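**Folders and sorters wanted, second-hand clothing room, Gellville**

Posted May 3, 2018

Catetti is a small shop for used clothes. We buy denim by the bag from the Sudimach warehouse and we sell it again, clean and folded, in our store and in the market hall on Collado Street. For the summer season we are looking for two persons to work in our folding room. The work begins in June.

The work is simple to explain but it asks for patience. The clothes come to your table after washing, in no order. You open each piece, look at it on both sides, decide its group (sell, repair or rags) and fold it in our way. Most of it is denim: long pants, skirts, jackets and very many shorts. Shorts are more difficult than people think. The legs are short and wide, the seams are thick, and the fabric likes to stay folded over itself. One leg must be pulled out flat before you can begin with the other. 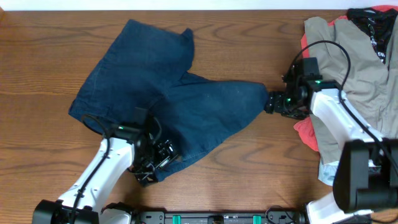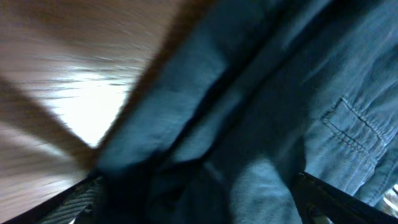 When you check a piece, please give attention to these places:

- the stitching at the pocket edges
- the seam between the legs
- worn or pale areas, which are allowed if the fabric is still strong
- small holes, also those hidden inside a crease

A faded piece is not a bad piece. Our customers often prefer it. But an open seam must go to the repair basket, even when it is only a short one.

**What we offer**

- 14 hours per week, divided over three mornings
- $100 per month extra to the salary if you also help on the market days
- a discount of 40 percent on all clothes in the store
- a paid training morning before you start

**What we ask**

You can stand for a longer time and lift a full bag together with a colleague. You see well enough to find a loose thread in dark blue fabric (glasses are no problem). Experience in a laundry or a clothing store is welcome but you do not need it. In the season we handle up to 3,000 pieces, so a calm and regular speed is more useful to us than a very fast one.

English does not need to be perfect. In our room several languages are spoken.

To apply, please bring a short letter to the Catetti store in Gellville, or leave it in the box beside the door. Write which mornings you are free and from which date you can begin. We answer every letter.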